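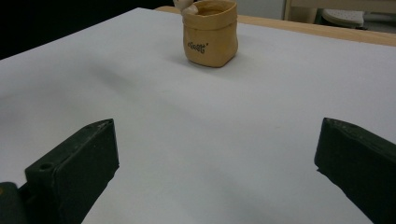 Two dark green gripper fingers over a white surface.

Tarnamitz: headcount and revenue records for small companies

Tarnamitz is a table of yearly figures from privately held startups, put together to look at how team size moves with revenue. Each row is one company in one year. The current release has 1279 rows.

Maintainers: Araba Gbeho, Primo Costa

Files

companies.csv holds one line per company, with sector, founding year and funding type.
years.csv holds headcount, revenue band and money raised that year.
notes.txt lists corrections made after the first release.

The two tables join on company_id. Ids from the old Flanelum export were renumbered, so don't mix them with these.

How the figures were collected

Founders filled in a form with 48 fields, most of them optional. Headcount is full-time staff at year end. Contractors go in a separate column, which is blank for many of the older rows. Revenue is stored as a band because several founders would not share exact amounts.

Companies with fewer than two years of answers were dropped.

Known problems

Software firms are overrepresented. Companies that closed often stopped answering, so the later years lean toward the ones that survived. In 15 rows the money raised is in local currency and has not been converted; these carry the flag fx_open.

Headcount for Monti and Trudel includes staff shared between the two. We have left both as reported.

Use

Free for research and teaching. Please don't try to match bands to named companies beyond those already listed. Send corrections to Araba with the company_id and the year. The next update is planned for February.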